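Search this board
Search titles only
By:
Search Advanced search

Two arms, one snack plate: club project, need opinions before October

aino_k
I help out with the Zutstead robotics club. We have 17 students this term and our project is getting two arms to put together a plate of crackers and sliced meat from whatever is laid out on the table. The demo is in October. Right now each arm does its own part and they take turns. Half of the students want both arms moving at once. I want to know if that is realistic for kids who started programming this year.

peltonen_shop
How are you collecting the demonstrations? Or is it all scripted?

aino_k
Recorded. A student moves the arms by hand control and we save the run. We have 822 saved so far but a lot of them are early ones where somebody was still learning the controls.

peltonen_shop
Then throw out the early ones before you do anything else. I would take 500 clean runs over 822 mixed ones.

Lakmal H.
I don't agree with throwing them out. Sort them. Bad runs have recoveries in them, where the arm misses a slice and goes back for it. If you only keep the pretty ones the arm has no idea what to do the first time it misses.

peltonen_shop
A recovery is fine. A kid swinging the arm the wrong way for up to 17 seconds is not a recovery.

Lakmal H.
So label them. That's a good job for students anyway.

jtikkanen
Back to the question. Turn taking is the right call for October. We tried simultaneous moves at our school with the Uken controller and spent the whole term on the arms reaching for the same spot. If you must do it, split the table down the middle and give each arm its own half, then only let one at a time into the shared strip.

aino_k
The plate would be in the shared strip so I don't see what we gain from that.

jtikkanen
You gain the picking. One arm can be picking up while the other is placing. It's maybe not much but the students will see two arms moving, which sounds like what they want.

Henrike F.
What are you using for the meat? Real food was a mess for us. It sticks to the fingers of the gripper and then every run after that is different from the ones before. We went to foam slices and never went back.

aino_k
Mixed opinions here too. Leena Niskanen runs the other group and she is firmly on the side of real food because the demo is supposed to be about food. I would be happy with fake.

leena_n
Since I've been named. My point was that foam slices don't bend like the real thing and they don't stick to each other. Separating one slice from a stack is the hard part of the task. If you swap in something that comes apart easily then the students have solved a different problem. I'm fine with practicing on fake and testing on real.

Henrike F.
Practicing on one and testing on the other is how you end up with a demo that fails in front of the parents. Pick one.

leena_n
We have until October. That is enough time to find out.

Lakmal H.
Has anyone tried thin silicone? Skamis sells sheets you can cut with a cookie cutter. They flop about right and you can wash them. Won't help with the sticking though.

aino_k
I'll look at those. Can you remember the thickness?

Lakmal H.
I bought 3 kinds and the thinnest was the only one worth having. Don't remember the number, I'll check the bag.

peltonen_shop
What does your background look like? Ours was a bare white wall and everything went wrong when we moved to the gym for open day.

aino_k
Flower wallpaper on all three sides, very busy. The idea is to keep changing the look so the policy doesn't lean on it.

jtikkanen
Only helps if you really do change it. One busy wallpaper for every run is the same as one white wall.

aino_k
Understood. The students are choosing the next paper now. For the arms, we will stay with turn taking and try the split table as a side project if there's time. I'll have them start labeling runs too, bad ones included. Setup is below for anyone who wants to comment on where the arms and the tray are. I'd like to hear about spacing most of all, as moving a base means we have to calibrate again and I would only want to do that once before October.
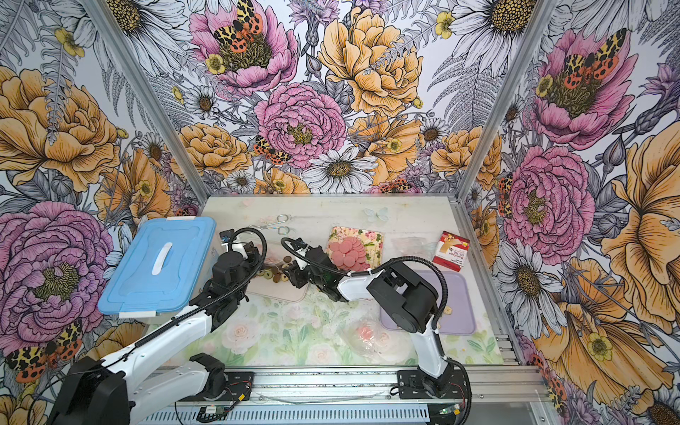
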